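Search this site Go Advanced search

Print this page | E-mail this page

Garment care and repair service: frequently asked questions

These answers apply to workwear supplied and maintained under a Stora service agreement. Customers who buy garments outright should refer to the terms printed on their order confirmation.

How often are garments collected?

Once a week as standard, on Tuesday. Sites with more than 75 wearers may ask for a second collection. Bags must be at the agreed collection point by 7 a.m. Late bags are held over to the next collection.

Which wash programme is used?

Polyester and cotton blends are washed at the temperature given on the care label. Flame-retardant garments are processed separately, without softener or chlorine bleach, as both can impair the finish. Garments from food sites are never mixed with garments from engineering sites.

What counts as a repair?

Open seams, loose hems, missing studs, broken zips and small tears away from reinforced areas. These are covered by the weekly charge. Hems are restitched with two rows of lockstitch, using a thread of the same fibre type as the original. 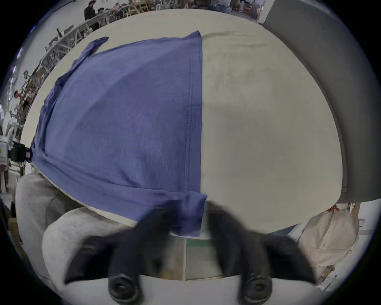 Tears longer than 3 cm are patched if the surrounding cloth is sound. If it has thinned to the point where a patch would not hold, the garment is withdrawn and a replacement is issued in the same size. The wearer does not need to request this.

Can I repair a garment myself?

No. Home repairs with unsuitable thread or iron-on patches may invalidate the certification of protective garments. Attach a repair tag to the damaged area and return the garment in the normal way.

How long does a repair take?

Most repaired garments come back with the next delivery. Zip replacements take two weeks, as they are carried out at the Hedlund workshop.

How do I change a size?

Complete form 718 and hand it to your site contact. Alterations to sleeve and leg length are free in the first month. After that they are charged at the rate in your agreement.

What happens to withdrawn garments?

Logos and name badges are removed. Cotton-rich items are cut into wiping cloths – the rest goes to Pustia for fibre recovery. Garments contaminated with oil or solvents are disposed of as controlled waste.

Who do I contact about a missing item?

Your site contact first. If the item has not been traced after two deliveries, write to Tormod Amundsen in customer accounts, quoting the number on the inside label. Questions about protective standards go to Trygve Hägglund.

Print this page | E-mail this page

Related items
Reading your inside label
Repair tags: where to attach them
Summer collection times for July
Moving your account from Vukomeo
Form 718: change of size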